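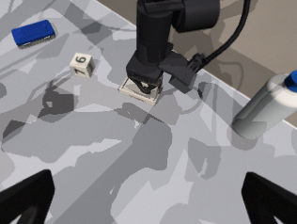
Sugeng Harahap reports that his first afternoon with the Mulder hand controller produced 7 usable demonstrations and a stiff neck, and that he has since learned to sit down.

Mulder Teleop Kit, by Brania
Move the handle, the arm copies you - hesitations included. A foot pedal starts and stops each take. Press it twice to throw the last one out.
Storage: 300 takes
Handles: 2
Cable: 4 m
Simulator license included
Arm not included - people do ask.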